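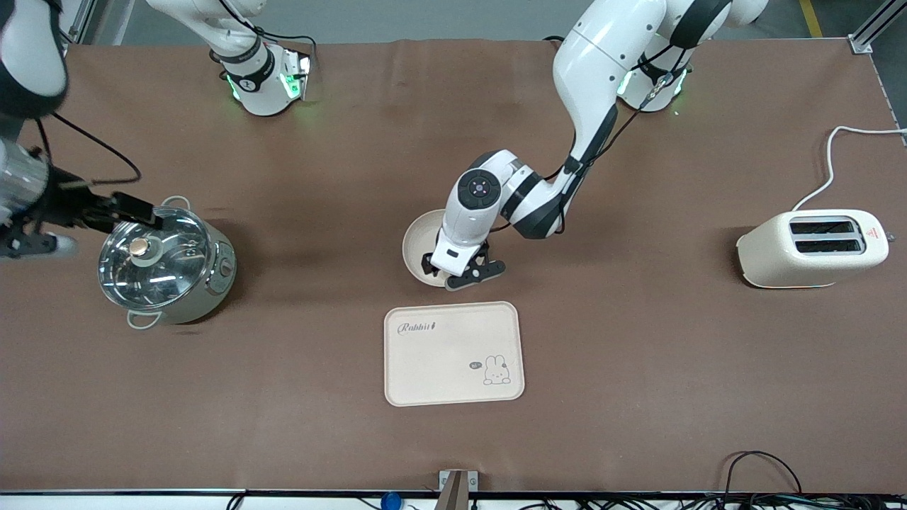 I spent most of May getting the two-arm kitchen table at Grovon back into working order, and these are my notes on how it is looked after now.

The table is covered in brown sheeting, which does more work than you would expect. The old sheet had a shine that threw glare under the overhead lights. The new one is duller, but it creeps toward the back and wrinkles along the far edge. I pull it flat every morning before power-up. Scuffs don't matter much, so I leave them until the sheet is changed.

The fingers take the most wear. Lid knobs are the worst job, especially small round ones on glass. If the black pads have gone smooth, the lid turns in the grip and comes down crooked on the rim. I used to change pads when they looked bad. Now I change them every 500 grasps and write the count on the cabinet door. The last set on the right arm went at 214 after I overtightened a screw, so that one was my fault.

Bowls are easier. The left arm takes them by the rim from above, with the wrist nearly straight down. I set the closing force low and raise it in small steps until the bowl stops slipping.

Cables need looking at every week. The one that hangs down from the right arm has to have a wide loop. Ours was tied too short when it came from Salamow, and the jacket had started to crack. I recut the ties and gave it more slack. The bundle under the front rail is still a mess and is next on my list.

Start-up takes 19 minutes if I don't skip anything. I wait for the green lights on both bases, run each arm through its range with the table clear, then put the appliances back. The toaster goes on the right, with its cord led away to the back.

I still need to order a spare wrist cover from Skernix.

Recent posts
Replacing the Kanagaratnam power supply
Finger pads: 2 kinds compared
Labeling cables so you can find them again

Contact | Copyright, all rights reserved | Back to top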